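Workshop notebook – February 13, 2023
Glue joint tests, second batch
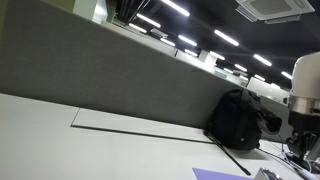 Halyna Zakharchenko
Furniture workshop, Prasten

Carried on with the spruce lap joints left over from December. Same hide glue, mixed fresh this morning, 6 hours' soak before heating. Held it at 60 degrees in the water bath. The old thermometer reads low, so I used Orest's.

Clamped all the A pieces by 10:30. The B pieces had to be planed again, as the faces had cupped over the holidays. Took off as little as I could, but B3 is now visibly thinner than the rest and I've marked it in pencil. Don't average it in with the others.

Pulled the first joints from the older set after lunch. Best one let go at 724 newtons, wood failure along most of the lap. The worst was a starved joint, dry grey patch in the middle, clearly my fault for over-clamping. Rostyslav thinks the wood was too cold when the glue went on. Could be both. Will warm the pieces on the rack next time and leave the clamps a half turn lighter.

Load cell zero drifted again between pulls. Rezeroed each time and wrote the offsets on the yellow sheet. Checked against the 1000 g mass at the end and it was fine.

Still to do:
Order more hide glue from Demchenko (the paler grade, Lev has the colour card)
Sharpen the No. 5 plane
Ask Melaniia if the Windance chair rails can wait until Thursday

A pieces stay in clamps overnight. Please leave the heater on low.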